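Progress Report to the Hendum Fund
Recovery and Rehousing After the Venau Market Quarter Fire
Submitted January 21, 2019
Prepared by Jerome Evangelista, Program Manager, Lagman Relief Office

1. Purpose of this report

This report covers the second period of the grant made to the Lagman Relief Office following the fire that destroyed much of the market quarter in Venau in September. It describes the assistance given to displaced households, the state of the temporary housing site, spending against the approved budget, and the work planned for the next period. Matters already closed in the first report are not repeated.

2. Displaced households

The register of affected residents was closed at the end of the first period and reopened for two weeks at the request of the district office, as a number of tenants had been staying with relatives outside Venau and had not heard of the earlier deadline. The register now stands at 1090 people. Each entry has been checked against rent records or, where those were lost in the fire, against a signed statement from a neighbor or employer.

Replacement identity papers remain the most common request at the help desk. The district registry has agreed to accept applications in batches, and processing times have improved as a result. School places have been confirmed for all children on the register whose parents asked for them. Two families have appealed their housing assignment and both appeals are still open.
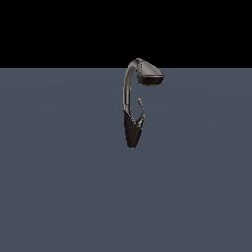
Can households that were renting without a written lease receive the full resettlement payment?
Households without a lease receive the full payment once their residence in the quarter has been confirmed by one of the methods set out in the first report. The amount does not depend on the type of tenancy.

3. Temporary housing

The temporary site on the Lagman road was built by Jirkovmont under the contract approved in the first period. The contractor has handed over 37 units, all of which are occupied. Three further units failed the electrical inspection and will be inspected again after the distribution panels have been replaced at the contractor's expense.

Access to the site was a concern throughout the period. The gravel road did not hold up under delivery traffic, and the water tanker was twice unable to reach the upper row. Jirkovmont has since laid a firmer base along the full length of the road. Street lighting is in place on the lower row only – the upper row depends on a connection that the power utility has not yet scheduled.

Residents have elected a site council, which meets with our staff every second week. The council's main complaints have concerned noise from the generator, the distance to the bus stop, and the hours of the clinic. The generator has been moved to the far side of the storage yard. The other two matters have been raised with the district.

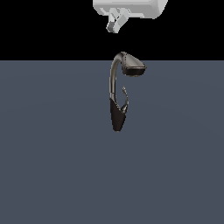 Image: Lagman Relief Office

4. Fire safety

The inquiry into the cause of the fire is being carried out by the district and has not reported. This office has no role in it and has not commented on it publicly. At the Fund's request, we have reviewed fire safety at the temporary site. Every unit now has a smoke alarm and an extinguisher, and the distance between rows has been confirmed as meeting the district standard. Evacuation drills were held on 2 evenings. Attendance at the first was low, and the second was announced through the site council with better results.

Open cooking fires behind the units were found during the review. They have been banned under the site rules, and a covered outdoor cooking area has been requested by residents in their place. A cost estimate will be sent to the Fund separately.

5. Spending

Almost all of the housing line has been committed. The line for household goods is underspent, as donated bedding met part of the need. We ask the Fund's permission to move the unspent amount to winter heating, where costs have been higher than planned. No other change to the budget is requested. The signed accounts are attached as Annex B.

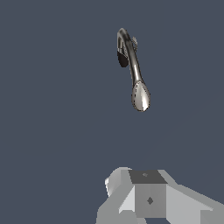

Page 3

6. Next period

Work in the next period will center on the move to permanent housing. The district has identified two sites in Venau, and a decision between them is expected after the public hearing. Until that decision is made, no date can be given to residents, and staff have been instructed not to offer one.

The following are planned:
Reinspection and handover of the remaining units
Connection of lighting on the upper row
Completion of outstanding identity applications
A survey of former stallholders who wish to resume trade

The stallholder survey was due in this period and was delayed by the reopening of the register. The questionnaire is ready and has been tested with a small group. Results will be included in the next report, together with the district's position on the future of the market site – a question on which residents have asked repeatedly for information.

Questions on this report may be sent to the program manager at the Lagman office.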